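Hindcombe Workshop Robotics List
Subject: Re: two arms vs. the microwave
Date: 3 February 2020

On the list, Vaida Kalniņš wrote:
> Did you ever get anywhere with the microwave door? Last I heard
> you were still fighting the left arm over calibration, and I'd like
> to know before I buy a second arm of my own. Also which gripper
> plates did you end up with, the printed ones or the cut ones?

Hi Vaida, and hi everybody else who's been poking me about this since September,

Yes! We got somewhere. I finally quit trying to do everything with one arm (I know, I know, you told me so) and set both of them up at the long table at Hindcombe with the white curtain behind. The left one works the door and the right one hangs back at the other side with its gripper open, ready for the button or a bowl. The door is so much harder than I figured. It's hinged on the left, so the arm has to swing along with it, and if the path is even a little tight the wrist runs out of travel and the whole thing just sulks. I've been splitting the swing into 8 short moves and checking each one by hand, slow as molasses but I haven't bent anything in a while.

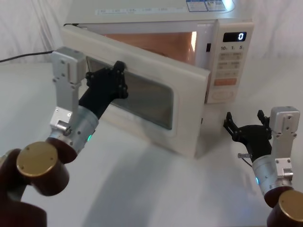 Wanyama wrote back off-list that I should forget the gripper for the door and bolt a plain rubber bumper to the wrist bracket, on the theory that pushing doesn't need fingers and a bumper costs next to nothing to replace. Fair point, and I may try it for the closing half. For opening I still want something that can hook an edge.

Where I stand on settings, for anyone following along at home: I dropped the closing speed to 40 percent and that took most of the bounce out. I logged over 400 runs with the old Nevex controller before I swapped it for the Zistura board, and I should have done that way sooner. The Nevex wasn't bad, but it would lose the left wrist about once an evening and then I'd have to home everything again. The Zistura also lets me run both arms off one clock, so no more waiting on one to find out where the other is.

Closing is where I spend my time now. I go for the window area over by the free edge of the door, as far from the hinge as I can get, and press flat with the fingers spread. Too close to the hinge and you're shoving against nothing but leverage.

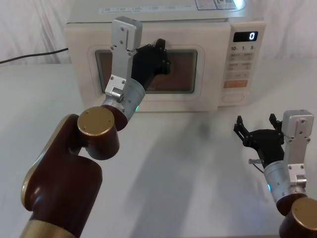
Last changed: 3 February 2020 Plates: the cut ones. The printed set kept creeping at the screw holes and I got tired of retightening them. I have a spare set of the cut ones if you want to try them before you order, just holler.

As for buying a second arm, I'd say go for it, but clear your table first and figure out your cable runs before you bolt anything down. I did it the other way and had to move both bases (twice, ugh). And set your soft limits before the first power-up. Mine were still at the factory 3000 and the right elbow came around a lot faster than I was ready for.

Still on my list are the start button, which takes a firmer poke than I expected, and getting the right arm to wait for the door without me babysitting it. If anybody has a decent way to tell "closed" from "almost closed" with no extra sensor, please write. I've been watching motor current on the left wrist and it's noisy as heck.

I'll put the config files in the shared folder once I've cleaned out the swearing in the comments.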